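Getting Musty Smells Out of T-Shirts and Other Knits

A shirt can come out of the washer looking clean and still smell sour an hour after you put it on. The cause is usually a mix of body oil, leftover detergent and slow drying. More detergent makes it worse. Try the steps below in order and stop when the smell is gone.

Start with the washer

If everything smells, clean the machine first. Run it empty on the hottest setting with 2 cups of white vinegar in the drum. Don't add bleach to the same cycle. Check your manual before you do this, as a few makers advise against vinegar on their rubber seals.

On a front loader, pull back the rubber gasket and wipe inside the fold with an old cloth. Pull out the detergent drawer and scrub it in the sink with a bottle brush. Leave the door and the drawer open between loads.

Use less detergent

Most people fill the cap. For a medium load in soft water, a couple of tablespoons of regular liquid is plenty. If you see suds on the glass during the last rinse, cut back again. Skip fabric softener on T-shirts, towels and gym clothes. It leaves a coating that holds on to odor.

Soak the bad ones

Turn the shirts inside out. Fill a bucket with warm water, stir in half a cup of washing soda, and push the shirts under until they stop floating. Leave them for an hour, or overnight for underarm smells that have been there for months. Wear gloves if your skin is sensitive. Don't use washing soda on wool or silk.

Golnar Kiani of Darnmont wrote in to say she gets the same result with baking soda, but lets it go a full night and changes the water once. I tried it on two old undershirts and one came out fine. The other needed a second soak.

Wash afterward on the warmest setting the care label allows, with an extra rinse.

Dark colors

Wash dark greens, navies and blacks together, inside out, in cool water. Heathered knits hide fading better than solid colors do, but they can still pick up pale lint from towels, so keep towels out of the load. Test any soak on an inside seam before the whole shirt goes in.

Dry them the same hour

Most musty laundry was clean when the cycle ended and then sat. Set a timer on your phone if you tend to forget. In a damp basement, point a fan at the rack and leave a hand's width between shirts. Check the thick parts, mainly the collar and the hems, before you put anything away. If the collar feels cool to the touch, give it more time.

Smooth out the creases by hand on a clean, flat surface while the shirt is still slightly damp. Pull the hem straight and work up toward the shoulders.

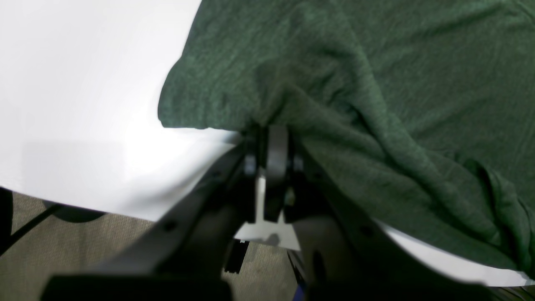 Heathered knit in dark green. Rolled hems like to be pulled flat before folding.

Storage

Leave some space in the drawer. Shirts packed tight take on the smell of the wood, and one damp one will spread to the rest. If the drawer itself is musty, empty it, wipe it with equal parts vinegar and water, and let it air out for a day with the front facing a window.

Cedar blocks are fine, but they cover a smell and won't remove one. Sand them lightly when the scent fades.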